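**Winter lunch table in Norkport: what changes from this month**

The lunch table of our association in Norkport has been running since November, and I want to thank everybody who wrote to us with wishes for the new year. We received 33 letters and emails. I have read all of them, some of them twice, because the handwriting was difficult for me.

The most frequent wish was soup. From now on we will have one soup without meat at every lunch, and the bread will come from the Asante bakery on the harbor side. Their rye bread is more sour than the one we had before. Please try it with butter before you decide that you don't like it.

The price stays at 3 dollars for members. Guests pay 5, as until now. If you can't pay this month, please speak to the person at the door. It stays between you and us.

Many of you asked also about the hall. The big hall at Skesus is booked until spring, so we continue in the smaller room upstairs. It has places for 12 people at one time, and for this reason we will eat in two rounds. Write on the list at the entrance which round you prefer. The elevator is working again, but it is slow, so please come a little earlier if you need it.

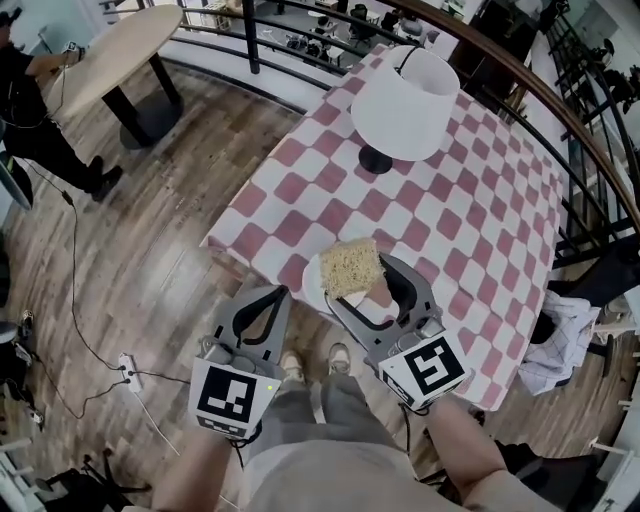

We are still looking for recipes for the small cookbook. It will have 120 pages and will be printed by Parnasen, who gave us a good price if we deliver the text before Easter. Recipes can be in any language. I will help with the translation, as well as I can. Please write the quantities in cups or in grams, and don't mix both in the same recipe, as I did with my own dumplings.

January 25, 2025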